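Brush rack (calligraphy)

A brush rack is a small stand from which calligraphy brushes are hung with their tips pointing down. It belongs on the writing table alongside the ink, the paper and the humbler things that gather there, and many writers grow very fond of theirs. 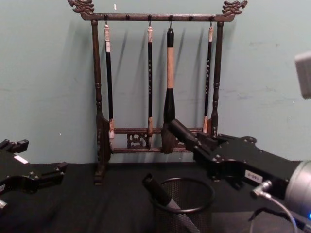

The usual form is a little gateway: two turned posts, a crossbar with pegs or hooks, and lower rails that may hold pierced panels. Dragon-head finials are a well-loved ornament.

Hanging lets a rinsed brush drain away from its ferrule — kinder to the hairs than standing it in a cup.
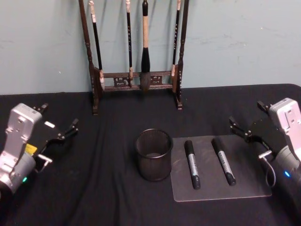 Pen cups do very well for markers, of course, and plenty of tables keep both. A large brush wants some room on either side, so its full head doesn't press on its slimmer neighbors.

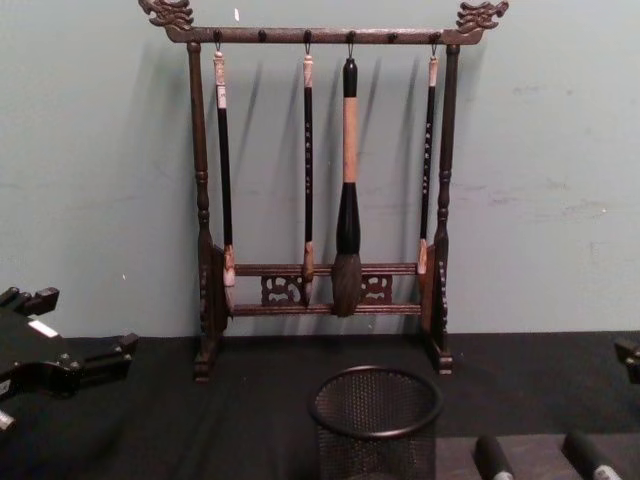 Readers of the Clolport handbook have disagreed, one writing that a brush should first dry flat and only then be hung.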